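17 December 2018

Hello again from Nullix, and apologies for the long quiet spell, which I'd love to blame on something glamorous but which was mostly me sitting on a stool with my elbow at a funny angle, showing a robot how to put the insides of a computer together. We've been at it at our place in Terholm since the end of summer, and so many of you have asked what "teaching it by hand" looks like that I thought a few pictures were overdue. Click on any of them for the bigger version. 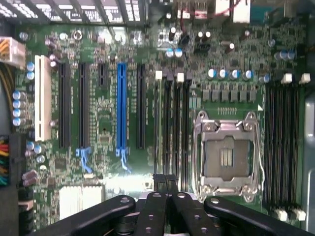
Fingertips over the lower ends of the memory slots, as seen from the wrist. I have come to know these little clips better than I know some of my relatives.
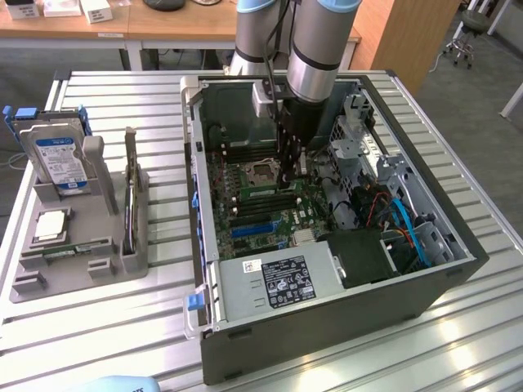 Card in the gripper, held upright over the motherboard, with the next few parts sitting in the grey tray on the left. 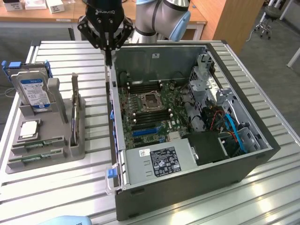
Gripper pointing down at the corner of the case, and two sticks of memory lying side by side in their grooves in the tray.

*Reading time: 10 minutes, or one good mug of tea*

## What we're teaching

The job is computer assembly, the sort of thing plenty of people have done on a kitchen table with a screwdriver and a fair bit of swearing. Memory goes in the memory slots, cards go in the card slots, the processor goes in its socket, the hard drive goes in its cage. We do it with the tower laid on its side, and the loose parts stand or lie in a printed tray so that each one begins in a place the arm can get at.

I chose it, I'll admit, partly out of fondness (I built my first computer with my aunt, who had a better temper than I have) and partly for how varied it is. A hard drive is a great lump of a thing and you can be quite brisk with it. A memory stick wants lining up and then a proper shove, more of a shove than feels polite. And a processor wants no shove at all, only patience, and if you're careless with it you'll be shopping for another board. So inside one metal box you've got most of the things a pair of hands has to know.

Nothing in this is programmed in the old way, with someone typing in a list of positions. One of us does the task through the arm, over and over, while everything gets recorded: the joints, the gripper, the pictures from the wrist and from beside the table. Then the recordings go off to be learned from, and some days later we find out what we've really been teaching, including all our bad habits.

## By hand

There are two ways we go about it, and we have a gentle, long-running disagreement in the workshop about which is better.

The first is to take hold of the arm itself and move it. You put it in its floppy mode, where it holds up its own weight but otherwise lets you push it about, and you walk it through the job as you might guide a child's hand round the letters of her name. It's lovely for the big movements. You feel at once where the arm is comfortable and where it's starting to tie itself in a knot, and new people get the idea in minutes. We had my neighbour's teenage son in during half term and he was lifting drives out of the tray before I'd finished explaining which end was which!

The trouble comes at the last bit. When you're holding a big arm by its forearm and trying to persuade a card the last little way into a slot, you're pushing with your whole shoulder, and you can't feel the card at all, only the arm. Your own head and hands also end up in the recordings. We found that out after a very pleased afternoon of watching my left sleeve learn to assemble a computer.

## By remote

The second way is by remote control, and for that we have Royer, which is a small arm that Arash Mirzaei put together over several weekends. You hold Royer's handle and move it, and the big arm copies you. Squeeze the trigger and the gripper closes. I was dreadful at it to begin with, I should say. There's a tiny lag, and you keep wanting to correct for what you saw a moment ago, so the big arm wobbles about like someone carrying a full bowl of soup. It goes away after a few days, and one morning you notice you've stopped thinking about Royer altogether and you're only thinking about the memory stick.

What I like best about it is that you can rest. You set your elbow on the padded block, you look at the wrist view on the screen (the first picture up there is more or less what I look at all day), and you make very small movements. Royer can be set so that your hand moves a lot and the arm moves a little, and for anything involving a socket we turn that right up. Arash has it set even finer than I do and takes an age over everything, but his processors go down like snow.

So the compromise for now is that we rough out a new task by hand, just to learn the shape of it, and then record it properly through Royer. I'd recommend that to anyone starting out. The hand-guided runs aren't kept, but they save you a great deal of muddle later.

## The recordings

We log everything with a program called Ilano, which began life as forty lines of Arash's code and is now, let's say, more than that. Each run gets a start, an end and a note. We've made 700 runs through Royer so far and kept 478 of them, and I did feel a bit low when I first saw those two figures next to each other, but I've made my peace with it. A run gets thrown out when something is dropped, or when the person driving changes their mind halfway, or when a camera has been nudged. We lost 80 in one go to a camera bracket with a loose screw, and I'm still not ready to make jokes about that.

The one I go back and forth on is mistakes that get put right. Suppose I come down crooked on a slot, feel it's wrong, lift off, straighten up and try again. Is that a bad run? I used to throw those away and keep only the tidy ones. The arm we got out of that training was very elegant right up until it missed, and then it had no idea what to do with itself and simply leaned on the board, terribly earnest. Nowadays we keep the recoveries as long as the part ends up home, and we even do a few on purpose: start off to one side, notice, come back. The arm has been noticeably more sensible since then, though I wouldn't like to swear how much of the credit goes to that and how much to the better camera bracket.

## A few things I'd pass on

These are in no order at all, just what's written on the inside cover of my notebook.

- Go slower than you think you should on the way down, and don't dawdle on the way across. If you dither in mid-air, the robot will learn to dither.
- Decide before you start which part goes first, and make sure everyone who drives does it in that order.
- Pause for a breath above the slot. Arash counts to two in Persian, I just breathe out.
- Let go cleanly. Open the fingers, then lift. I had a habit of doing both at once, and so did the arm after it had learned from me.
- Look at the same view the robot gets. It's very tempting to peer round at the real thing, and then you're using your own eyes to do something it will have to do with its cameras.
- Put the tray in slightly different spots from one session to the next.
- Write the note straight after the run. "Bit sticky on second clip" means something at eleven in the morning and nothing whatever by teatime.
- Swap drivers before anybody gets tired. After roughly an hour my lines go woolly, and I can see it in the recordings even when I couldn't feel it.

## Where it's got to

Memory is the furthest along. Left to itself, the trained arm can pick a stick from its groove and bring it over the slot most of the time, and it presses it home often enough that we've stopped cheering for each one (we did cheer for quite a while). Cards are coming on. They're awkward because of the metal bracket at the end, which has to find its own gap in the case at the same moment as the card finds its slot, and when I do it through Royer I can never quite say which one I'm aiming for. I asked Arash what he looks at and he said "the bracket", very firmly, and then I watched him do it and he was looking at the slot the whole time.

The processor we've only done by remote, and only with a board we can bear to lose. Closing the little lever afterwards is a separate job that we haven't begun. Two people have written to say it should be easy with a hook-shaped fingertip, so if either of you is reading, do please send a sketch!

We're shutting up for a fortnight after this week and I've promised to leave Royer's handle alone for the whole of it. When we're back I'd like to record some runs with a left-handed driver, as both of us are right-handed and I suspect the arm has picked that up from us too. If you live near Terholm, are left-handed and have a free morning, the kettle is always on and you don't need to know anything about computers. Drop me a line through the contact page and mention the gallery so I know where you've come from.

— Yasaman Ghaffari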